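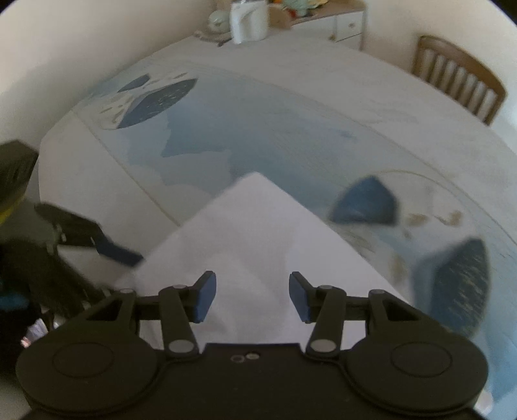
손잡이형 그리퍼 두 개를 집 식탁에서 쓰기 시작한 뒤로 정비 기록을 수첩에만 적어 두었는데, 글씨를 내가 못 알아보는 일이 생겨서 블로그로 옮긴다. 이번 글은 손끝 패드 교체와 링크 핀 조임, 그리고 좌우 개폐 폭을 다시 맞춘 이야기다.

증상부터 적는다. 종이를 집어 옮기는 작업에서는 별문제가 없었고 천을 접을 때만 이상했다. 왼손 쪽 그리퍼로 천 모서리를 잡고 당기면 가끔 모서리가 빠졌다. 처음에는 내가 너무 빨리 당기는 줄 알고 속도를 줄여 봤는데 마찬가지였다. 녹화 파일을 되돌려 보니 134번 파일부터 손가락 두 개가 닫히는 위치가 조금씩 한쪽으로 치우쳐 있었다. 그 전 파일들은 괜찮다.

원인은 두 가지였다. 하나는 패드 표면이 닳은 것. 손톱으로 긁어 보면 새 패드는 살짝 걸리는 느낌이 있는데 쓰던 것은 그냥 미끄러진다. 다른 하나는 링크 핀 하나가 풀린 것. 손가락을 잡고 옆으로 흔들면 딸깍거리는 유격이 느껴졌다. 핀이 여러 개라서 어느 것인지 찾는 데 시간이 걸렸다. 하나씩 엄지로 누른 채 손가락을 흔들어 보고, 눌렀을 때 딸깍거림이 사라지는 핀을 찾으면 된다. 내 경우는 패드에서 가장 가까운 핀이었다.

패드 교체

패드는 Zutix에서 나온 교체용을 쓴다. 색은 원래 것과 비슷한 남색이고 두께도 같다. 원래 교체 주기를 1000회로 잡아 놓았는데 이번에는 935회에서 바꿨다. 천 작업 비중이 높으면 더 빨리 닳는 것 같다. 다음부터는 횟수만 보지 않고 손톱으로도 확인할 생각이다.

순서는 이렇다. 전원을 끄고 손가락을 끝까지 벌린다. 헌 패드를 뒤쪽부터 천천히 떼어 낸다. 남은 접착제는 알코올 묻힌 천으로 닦고 완전히 마를 때까지 둔다. 새 패드는 손가락 끝선에 맞춰 붙인 다음 손가락을 닫아서 패드끼리 마주 물린 상태로 둔다. 나는 약 60분을 두었다. 설명서에는 시간이 안 나와 있다.

한쪽만 바꾸지 말고 같은 그리퍼의 두 패드를 함께 바꾸는 게 낫다. 예전에 아낀다고 한 장만 바꿨다가 얇은 종이가 새 패드 쪽으로 끌려가는 바람에 결국 나머지도 바꿨다. 오른손 그리퍼는 아직 쓸 만해서 그대로 두었다.

핀 조임

풀린 핀은 한 번 완전히 뺐다가 닦아서 다시 끼웠다. 윤활제는 Akex의 점도 낮은 것을 이쑤시개 끝에 찍어 한 방울만 넣었다. 많이 넣으면 흘러나와 패드에 묻고, 패드에 묻으면 방금 한 일을 다시 해야 한다. 조임 정도는 손가락이 걸리지 않고 움직이면서 옆 유격이 없는 지점이다. 꽉 조인 다음 아주 조금 되돌리면 대체로 맞는다. 나머지 핀들도 같은 방법으로 확인했는데 손댈 것은 없었다.

핀을 뺄 때는 밑에 흰 종이를 깔아 두는 것이 좋다. 우리 집 식탁보는 무늬가 많아서 작은 와셔가 떨어지면 보이지 않는다. 지난번에 하나 잃어버리고 바닥까지 다 훑은 뒤로는 꼭 깐다.

개폐 폭 맞추기

패드와 핀을 손봤으면 영점을 다시 잡아야 한다. 나는 Endari라는 기록 프로그램을 쓰는데, 좌우를 따로 연결해서 완전히 닫은 값과 완전히 벌린 값을 차례로 저장하게 되어 있다. 닫을 때 힘을 주면 패드가 눌려서 값이 달라진다. 손가락이 서로 닿는 순간에 멈추고 저장한다. 이걸 세 번 반복해서 값이 비슷하면 넘어가고, 튀는 값이 있으면 핀부터 다시 본다.

왼쪽과 오른쪽 케이블을 바꿔 꽂는 실수도 한 번 했다. 값은 멀쩡하게 들어오는데 녹화에서 좌우가 뒤집혀 있었다. 지금은 케이블 끝에 테이프를 감아 구분한다. 테이프는 Choi 문구에서 산 종이테이프인데 뗄 때 자국이 남지 않아서 괜찮다.

마지막은 실제로 써 보는 확인이다. 종이 한 장을 식탁에 놓고 모서리를 집어 돌려 보고, 그다음에 천을 접는다. 천은 두 손을 다 써야 해서 좌우 차이가 바로 드러난다. 한쪽 그리퍼를 접은 천 가까이 대고 다른 쪽을 반대편 끝에 맞춘 다음 같은 속도로 닫아 본다.

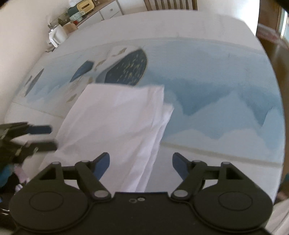 Edileuza Bastos는 지난 글에 댓글을 남겨, 자기는 영점을 잡기 전에 손가락을 스무 번쯤 여닫아서 새 패드를 길들인다고 했다. 붙이자마자 저장한 값은 다음 날 조금 어긋나 있더라는 것이다. 그리고 천으로 확인할 때는 한 겹과 여러 겹을 따로 해 보라고 권했다. 한 겹에서는 멀쩡한데 겹친 천에서만 밀리는 경우를 겪었고, 그때는 패드가 비스듬히 붙어 있었다고 한다.

여닫기는 그대로 따라 해 봤다. 저녁에 영점을 잡고 다음 날 아침에 다시 재 보니 차이가 거의 없었다. 예전 기록을 보면 교체 다음 날에는 늘 값을 한 번 더 고쳤으니 효과가 있는 모양이다. 패드 기울기는 손가락을 닫고 옆에서 불빛을 비춰 보면 알 수 있다. 빛이 위쪽으로만 새면 기울어진 것이다. 내 것은 고르게 물렸다.

134번부터 교체 직전까지의 파일은 지우지 않고 따로 옮겨 두었다. 그중 종이 작업은 값을 보정하면 쓸 수 있을 것 같고, 천 작업은 다시 찍을 생각이다. 오른손 그리퍼는 10월에 패드를 바꾸기로 하고 달력에 적어 놓았다. 여분 패드는 한 쌍 남아 있고 와셔는 더 주문해야 한다.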